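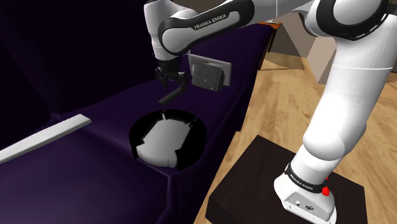
Stamatia Alexiou has specified seat foam for 7 years, first at Vurkeck and now at Edgate, where she runs the upholstery lab. She spends most of her working day on a subject that few buyers ask about: how much thickness a cushion loses and when it loses it.

"People talk about a sofa going soft," she says. "Softening and height loss are separate numbers. You can have a cushion that keeps its height and still feels dead, and you can have one that drops and feels harder than when it was new."

The first number is a loss of hardness. The foam is compressed by a fixed proportion of its thickness, the force is recorded, and the same measurement is repeated after fatigue loading. The second is taken with a height gauge after a rest period. Alexiou reports both and declines to combine them into a single grade, a practice that has caused some friction with sales departments.

"They want one figure for the tag. I understand that. But if I average the two I've thrown away the part the designer can use."

Density comes up early in any conversation with her. She regards it as a fair predictor of durability within one foam family and a poor one across families. Fillers complicate the matter, as they add weight without adding cell structure. At Vurkeck she once received two samples with matching density on the data sheet. One kept nearly 90 percent of its hardness after fatigue. The other was withdrawn from the program before the test was complete.

"The sheet was correct in both cases," she says. "It answered a question we hadn't asked."

Her colleague Oduor Nzioka handles covers and seams, and he joined the conversation for its second half. His view is that foam is blamed for faults that belong to the fabric. A cover cut with too much ease will wrinkle on a sound cushion, and customers read the wrinkles as collapse.

"We get a return marked 'foam failed,'" Nzioka says. "I take the cover off, the foam is fine, and the fabric has grown across the width. Woven goods stretch differently in warp and weft. If the cutter turns the panel to save cloth, you see it in the seat by January."

He prefers to cut covers slightly smaller than the core, so that the foam is held under light compression from the start. How much smaller depends on the cloth. Velvet gets the least, in his practice, because a tight velvet cover shows seam strain at the corners -- and a strained corner will open there first.

The two disagree on fiber wraps. Nzioka likes a thick wrap for the line it gives the front edge. Alexiou would use less of it.

"Wrap flattens early and doesn't come back," she says. "Then the cover is loose, and we are having Oduor's conversation again."

Both recommend turning reversible cushions on a schedule and swapping left for right at the same time. Neither has much to say for beating or steaming. Alexiou notes that heat and moisture together are what her lab uses to age foam on purpose.

Edgate's present trial compares 5 core constructions supplied by Panyasiri, all under the same cover. Two have a firm center layer between softer faces, and the remainder are single-density blocks. Results are still being checked, and Alexiou would not discuss rankings. She did say that the spread between samples cut from the same block was larger than she had expected, and that she has asked for the cutting position to be marked on every piece from now on.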